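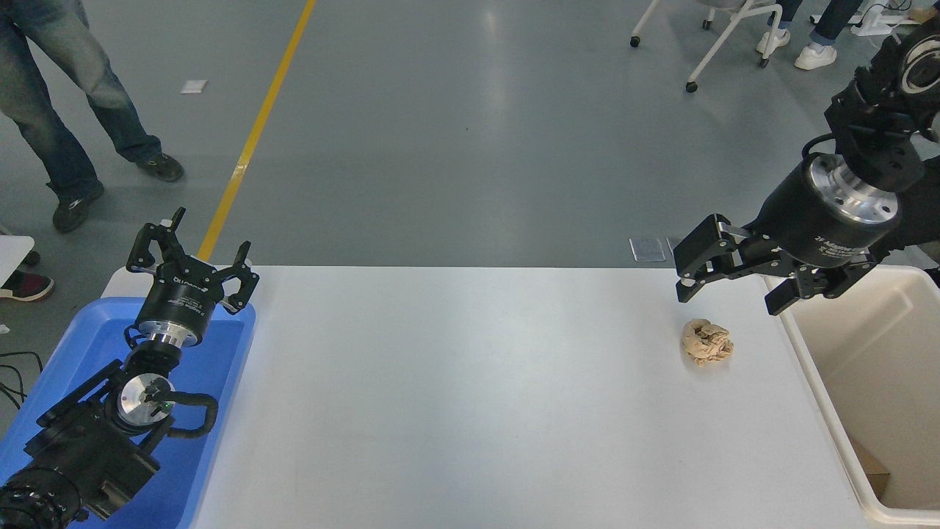 Crumpled packing paper, recycling or rubbish?

Asked in Home & Garage > Waste and recycling
Tuesday, February 13, 2024

Quick one hopefully. Just moved, still unpacking in the garage, and there's tan paper everywhere. The plain crinkly stuff they wrap plates in. I've been scrunching it into balls as I go and chucking it in a big plastic bin beside the bench, along with bits of cardboard from the boxes.

Partner says scrunched paper can't go in kerbside recycling, has to be flat. I say paper is paper. Our council page (Dadow) just says "clean paper and cardboard" which is no help at all. Had 17 boxes done by Sunday night and the bin's been emptied onto the floor once already to make room, so would like to sort this before the next lot.

Also is it worth keeping any of it? Feels like a waste but I don't want a garage full of paper balls till May.

3 answers

Answer from clothespeg51
Marked as helpful

Balls are fine. Dadow takes it loose in the yellow lid bin, crumpled or flat, I rang them last year about the same thing after our move. What they don't want is tiny bits, shredded stuff falls through the sorting line. And don't bag it. Bagged goes straight to landfill even if its all paper inside.

Check for tape tho. Movers love sticking the ends down. Rip the taped bit off, rest can go in. Same for the cardboard, a bit of tape is ok but peel off the big strips if they come easy.

Only real problem with balls is space. One ball takes up as much room as a stack of flat sheets. If your bin only goes out every fortnight you'll be at it for weeks. I do this:

Open it out on the bench, doesn't have to be neat
Smooth it with your forearm, fold in half, half again
Stack inside a flattened-ish box with the cardboard round the outside
Whole box goes in the bin

Takes a few seconds a sheet once your going. Do it with the radio on.

If any of it feels waxy or has a shiny side, that's coated, goes in the rubbish. Tear test: rip a corner, if you see a film it's plastic lined.

Answer from Jitberg Rd shed

KEEP IT. I paid 50 bucks for a roll of this stuff when we packed up mum's place and then everyone I know was throwing theirs out. Flat sheets in a box on top of the cupboard. Good for painting, windows, wrapping tools, lining the veggie drawer, lighting the fire, under the car when it drips. Also put it out on the local free page, somebody moving will come get it same day. I gave away a whole tea chest worth in an arvo.

Can also go in the compost if it's plain with no printing. Scrunched is better for that, lets the air in. Wet it first or it just sits there

Answer from dollarbin

check with your own council, they're all different. ours wont take it

Comment from the asker

Thanks all. Flattening won, did one box's worth last night and it went down to nearly nothing. Found two lots with tape balled up in the middle so glad I opened them. Keeping one box for painting the back room, rest is going on the free page. Partner claiming half a victory as it's now flat

Comment from clothespeg51

Fair call from the partner. Don't forget to put the boxes up on the free page too, people want those more than the paper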